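Cestas de rejilla para los trapos de cocina: ¿sirven o es postureo?

Foro > Orden y limpieza > Cocina

chunyin_tang
Hola a todos. Llevo desde agosto viendo en todas partes el truco de dejar los trapos en una cesta pequeña de rejilla encima de la mesa, en vez de colgarlos o doblarlos en un cajón. Dicen que así se ventilan y no cogen olor. A mí me suena a excusa para vender cestas. ¿Alguien lo ha probado más de una semana?

R_Sengar
Yo, dos meses. Un trapo mojado hecho una bola dentro de una cesta sigue siendo un trapo mojado hecho una bola. Por muchos agujeritos que tenga el lateral, el centro no se entera. Lo mío acabó oliendo a perro.

tsao_yc
Discrepo con Ramesh. Si lo metes empapado, claro que huele. Yo los escurro bien, los dejo caer dentro sin apretar y a la mañana siguiente están para usar. Tengo una de las negras de Likum y estoy contenta. No pretendo que sea un invento, es una cesta.

chunyin_tang
¿Y no te queda medio trapo por fuera? Es lo que menos me convence, que a la vista parece que no has terminado de recoger.

tsao_yc
Pues sí, algo asoma siempre.
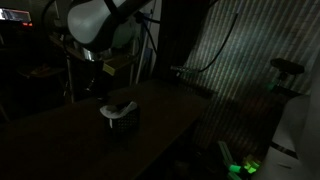 Cesta negra pequeña con un paño blanco, sin doblar.

R_Sengar
Gracias por la foto, pero me da la razón. Ese paño está arrugado y metido de cualquier manera, y encima cuelga por el borde. ¿Dónde está el orden? Con una mesa así de larga, yo ponía una barra al lado y listo.

kwanho.tse
La barra necesita pared y taladro, y hay gente de alquiler. Ahora bien, lo del olor lo veo como Ramesh. Hice la prueba en casa con dos paños iguales, uno colgado del tirador del horno y otro en cesta. A las 6 horas el colgado estaba seco y el otro tenía los pliegues húmedos. Tampoco es un experimento serio, ya lo sé.

tsao_yc
¿Lo habías dejado suelto o hecho un gurruño?

kwanho.tse
Gurruño, lo reconozco. Pero es que así lo deja todo el mundo. Un sistema que solo funciona si pones cuidado me parece un mal sistema.

TsungHanK
Para paños secos y limpios la cesta me parece bien, los coges con una mano y ya está. Para los usados, no. Y blancos menos todavía, que en cuanto limpias salsa de tomate quedan para la basura. En Flunville tenían un juego de cesta y paños por 400 y me entró la risa.

chunyin_tang
¿400 por eso? La que miraba yo costaba 100 y ya me parecía cara para ser una rejilla.

tsao_yc
La mía costó bastante menos, que conste. Y los paños blancos se lavan con agua bien caliente, no hay que tirar nada.

R_Sengar
Ya me contarás cómo salen las manchas de cúrcuma.

chunyin_tang
Bueno, me quedo con una que tengo por ahí del baño y pruebo solo con los limpios. Los usados, al tirador del horno. Si en un mes sigo igual, lo cuento por aquí.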